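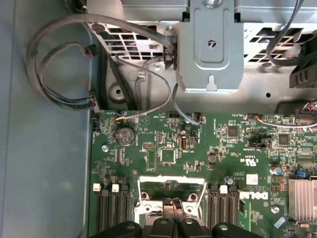 Computer Hardware, Repair and Reuse

4.2 Cable routing and the order of dismantling

The time needed to open a used server depends less on the number of screws than on the way its cables were laid when it was built. In our earlier study of desktop machines, the cables were short and most of them could be pulled out in any order. Servers are different, and we had to change our work sheet after the first week at the Grimley workshop. Figure 3 gives a typical case: a long gray cable makes a wide loop over the floor of the chassis and then goes out of sight behind a tall metal bracket, so the worker cannot follow it to its end by eye. A second, thinner cable comes from behind the same bracket and is plugged into a small black header on the board. In such a case the bracket decides the order of work, and we call it a "blocking part" in the rest of this paper.

Figure 3. Part of a server chassis with the motherboard in place. The cable loop, the bracket and the two vent grilles are discussed in the text.

We define a blocking part as any fixed part which hides at least one cable from the worker. This definition is wider than the one used in the Drukness guide for repair shops, where only parts that must be removed are included. We preferred the wider one for a practical reason. A worker who cannot see where a cable goes will often stop, look from another side, and start again – and this time is lost even when the part can stay where it is.

Our records cover 594 dismantling steps, made by 11 workers. Each step was written down by an observer and put into one of 5 groups: opening, unplugging, unscrewing, lifting and sorting. Unplugging was the group where the workers differed most from each other. Those with long experience first touched the cable near the connector and moved it slightly, to feel if it was held somewhere behind. Newer workers more often pulled at once. When a connector had thin leads, like the one with orange and white wires at the edge of the board in Figure 3, the experienced workers held the body of the connector and left the wires alone.

The loose loop deserves a separate remark. In the interviews, Thabiso Le Roux described long loops as "a gift for the next person", as they leave enough length to move a board before everything is unplugged. Other workers did not share this opinion. They said that a free loop catches on the tools and on the sleeve, and they wished to fasten it before any other work. We found both habits in the same workshop, sometimes at neighbouring tables, and the Mestetti training notes do not mention the question at all.

For the analysis in Section 5 we therefore kept two values for each cable: whether its full path was visible at the start, and whether it could be moved by hand without unplugging. The coding was done by Marietjie Mabuza and checked by the first author. Cases where they disagreed – mostly flat cables under a drive cage – were discussed again with the photographs on the table, and the ones which stayed unclear were left out.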